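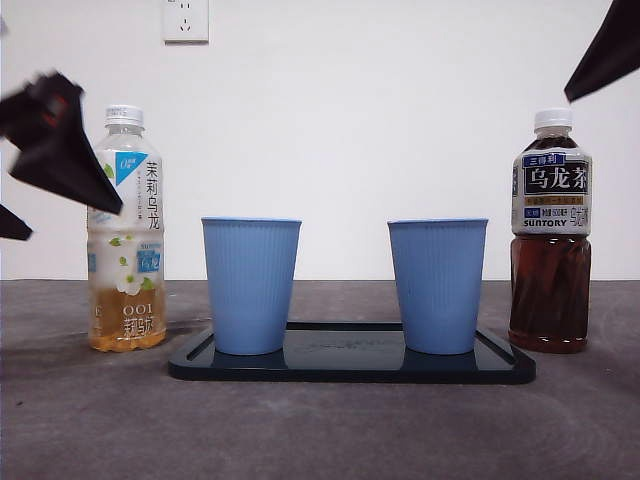 The third drone came over Zurnia at 5 in the morning, and I was the only one on the wall with my boots on.

I should explain that I'm no soldier. I'm a clerk. I stamp grain permits for the border office, and they'd put me up there with a whistle because half the garrison had gone down to Ruddock for the Saturday market and hadn't come back. Murray Harawira was supposed to be my relief. Murray was asleep under a tarp with his mouth open.

So I blew the whistle, and of course he sat up and hit his head on the railing.

"Is it ours?" he said.

"We don't have any," I said.

It came in low across the river from the Plunia side, humming like a fridge, and let go of something over the beet fields. Then it turned around and went home, as if it had a shift to finish! We watched the parcel swing down on a little gray parachute. I wrote the time in the book. I write everything in the book.

By seven we had Captain Condori standing in the beets. Jhosep Condori is a decent man, but he hates mud and he hates paperwork, and I'd brought him both. He cut the straps himself. I was expecting rifles, same as the last 2 parcels, and I'd already ruled the columns for them.

It was seed. Bags and bags of winter wheat, with a stamped tag on each one - permit number 862, Wundedham office. My office. My stamp, with the chipped corner on the W.

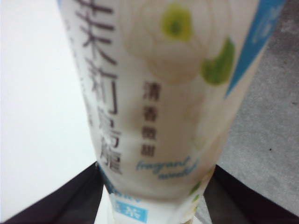

A bottle of jasmine tea, held close.

The captain turned one of the tags over a few times. Murray looked at me, then got very interested in a beet.

"You'll want to tell me about this," the captain said.

I did want to. I'd wanted to since March, when my sister wrote from across the river asking what a permit cost these days, and whether I still kept the spare stamp in the tea tin. But I had the book open in my hands and the pencil was already moving, so I finished the line first. Then I gave him the book.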